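A Day Inside the Korley Piano Workshop

I've been teaching piano for 18 years and until this winter I had never seen one being built. I'd had the fallboard off my own upright to fish out a pencil, and I'd hovered behind my tuner asking too many questions. So when Korley opened its workshop to teachers on 29th January, I signed up the same evening I got the email, and then bullied Gunhild Briem into coming with me.

We were met at the door by Seidu Owusu, who runs the action department and led our group all morning. He talks fast and he loves his work, and within ten minutes he had us all pressing keys on a bare keyframe with no strings anywhere near it. You wouldn't think a silent keyboard could be fun! But you feel everything - the little bump of escapement near the bottom, the moment the hammer lets go. I have spent years telling students to "play to the point of sound" and I don't think I'd ever felt so clearly where that point sits.

Next came the stringing room. The model they were working on has 241 strings, and one man was winding coils onto tuning pins by hand with a crank, three turns each, barely looking down. Seidu let a few of us try. Mine came out lopsided and was quietly taken off again.

The voicing booth was my favorite part of the day. Two grands stood side by side, same model, built in the same batch, and one of them had just been needled. We each played the opening of the same Schumann piece on both. The first was bright and a bit glassy up top, the second rounder, with a middle register that sang for ages. I went back three times (sorry to the people behind me in line). 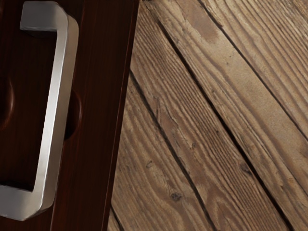
Gunhild thought the needled piano was lovely but too polite, and said that for beginners she'd take the brighter one any day, as children need to hear right away when they've struck a key too hard. We argued about it all through lunch. I still prefer the mellow one for my own studio, though I've noticed that my younger students do listen harder on the sharp-sounding upright at school, so she may have me there.

After lunch (good soup, very good rye bread) we had a short recital in the showroom from Auður Ásgeirsdóttir. She played two Grieg pieces and then something by a composer I didn't know, all low rumbling chords and long pedals. The room seats maybe a few dozen and has a wood floor, so you could feel the bass in your shoes. She stayed on afterward to talk about practicing on instruments you don't like, and I wrote down nearly all of it. Her best tip was to start every session on an unfamiliar piano with slow scales at the softest volume you can manage, hands apart, before touching any repertoire.

The last stop was the repair shop, where older pianos come back for new hammers and dampers. One of them had serial number 526 stamped on the plate, and it still had its first set of keytops. I got to play one chord. It was badly out of tune and I loved it.

Practical notes if you're thinking of going: the next teachers' day is planned for April, groups are small, and you're on your feet most of the time. Bring a sweater for the wood store, which is kept cool. Bring a piece you know from memory, too - there's no music stand in the voicing booth.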